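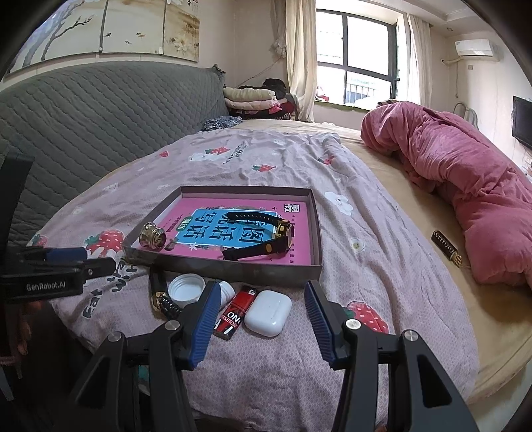
Handgeführte Greifer: Daten aus Wohnräumen verbessern Aufräumaufgaben

Donnerstag, 7. Juni 2018

Die Arbeitsgruppe Manipulation am Forschungsinstitut Plurkanau hat Ergebnisse zu einem Lernverfahren vorgelegt, bei dem Roboterarme das Greifen kleiner Alltagsgegenstände aus Vorführungen mit handgeführten Greifern übernehmen. Untersucht wurde, wie stark die Umgebung, in der die Vorführungen entstehen, die spätere Erfolgsquote beeinflusst. Der Datensatz trägt den Namen Brusodar.

Für die Aufnahmen führt eine Person je einen Zweibackengreifer in der linken und rechten Hand. Die Werkzeuge zeichnen Kamerabild, Backenöffnung und Lage im Raum auf. Ein Roboter ist in dieser Phase nicht beteiligt. Die Bahnen werden nachträglich auf die Kinematik des Zielarms umgerechnet; Abschnitte, die dieser nicht erreichen kann, werden verworfen.

Brusodar umfasst Aufnahmen aus 36 Privatwohnungen. Gearbeitet wurde auf Betten, Sofas, Küchentischen und Fensterbänken, jeweils mit den dort vorhandenen Gegenständen. Typische Aufgaben sind das Ein- und Ausräumen flacher Schalen, das Umsetzen von Schraubkappen, Kosmetikverpackungen und Ladeetuis sowie das Ablegen von Uhren und Heften. Eine Vergleichsmenge gleichen Umfangs wurde an einem Labortisch mit einfarbiger Auflage aufgenommen.

Beide Datenmengen dienten zum Training desselben Modells, ohne Anpassung der Netzarchitektur oder der Trainingsdauer. Im Test an einem fest montierten Arm in zuvor nicht aufgenommenen Räumen erreichte das mit Wohnungsdaten trainierte Modell eine Erfolgsquote von 74 Prozent. Mit den Labordaten lag der Wert bei 40 Prozent. Als Erfolg galt ein Versuch, wenn der Gegenstand ohne Nachgreifen aufgenommen und vollständig innerhalb der Schale abgelegt wurde.

Der Unterschied entsteht nach Angaben der Gruppe vor allem auf nachgiebigen Unterlagen. Auf Decken und Matratzen sinken die Backen beim Anfahren ein, und flache Teile verschieben sich mit dem Stoff. Das Labormodell schloss die Backen in diesen Fällen häufig zu früh. Auf bedruckten Textilien kamen Fehlgriffe hinzu, bei denen das Modell ein Motiv des Stoffes als Gegenstand ansteuerte. Auf harten, einfarbigen Flächen unterschieden sich beide Modelle kaum.

In einem weiteren Versuch wurde die Zahl der Wohnungen im Training schrittweise verringert, während die Gesamtzahl der Vorführungen gleich blieb. Mit Daten aus nur 5 Wohnungen fiel die Erfolgsquote annähernd auf das Niveau des Labormodells zurück. Die Gruppe folgert daraus, dass zusätzliche Räume mehr beitragen als weitere Wiederholungen im selben Raum. Offen bleibt, ob der Zusammenhang auch für größere oder schwerere Gegenstände gilt.

Als Einschränkungen nennt der Bericht glänzende und runde Metallteile, deren Lage aus dem Kamerabild ungenau geschätzt wird, sowie starkes Gegenlicht an Fensterplätzen. Beidhändige Abläufe sind im Datensatz enthalten, wurden aber bisher nicht getrennt ausgewertet. Kraftmessungen liegen nicht vor; die Greifkraft wird im Modell allein über die Backenöffnung angenähert. Bei flexiblen Gegenständen wie Armbändern führte das wiederholt zu unvollständigem Schließen.

Die Umrechnung der Bahnen erfolgt mit der Software Rathnayake, die am Institut für diesen Zweck erweitert wurde. Sie prüft jede Vorführung auf Gelenkgrenzen und Geschwindigkeiten und markiert Lücken in der Lageverfolgung. Aufnahmen mit längeren Lücken gingen nicht in das Training ein. Die Prüfprotokolle werden zusammen mit den Bahndaten abgelegt.

Eine Teilmenge von Brusodar soll im Dezember für Forschungszwecke zugänglich gemacht werden. Bis dahin werden Aufnahmen, auf denen Personen oder Adressangaben erkennbar sind, entfernt oder unkenntlich gemacht. Für die nächste Messreihe ist ein Aufbau mit zwei Armen vorgesehen.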